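April 22, 2020

Rollstead Laundry Survey finds a town divided by its pillowcases

Utmont, the bed linen firm based in Rollstead, today publishes the results of its first household survey, which asked 2000 people how they make their beds and got rather more opinion than it had bargained for.

Of those who replied, 392 admitted to owning a fitted sheet they have never once folded. A further group claimed to fold theirs neatly every time. Utmont has chosen to print their answers without comment.

Colour proved the sorest point. White is still the town's favourite, though it seems to be bought mainly by people without dogs. Bright shades are gaining ground, and several replies described mustard yellow in terms usually kept for parking fines.
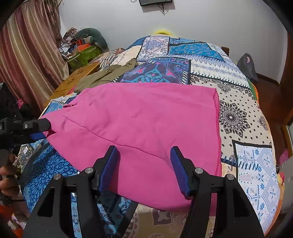
The survey also asked how many pillows a double bed needs. Answers ran from two to eleven -- the last from a household that has since ordered a twelfth.

To mark the findings, Utmont is launching Satti, a range of plain cotton bedding in nine colours, mustard included. Each fitted sheet has its long side marked with a stitched tab, so that it need only be put on the wrong way round by choice. The first 4000 sets go on sale this April through the Pistar online shop, with free delivery in Rollstead.

The full survey is free on request from the Utmont press office.

ENDS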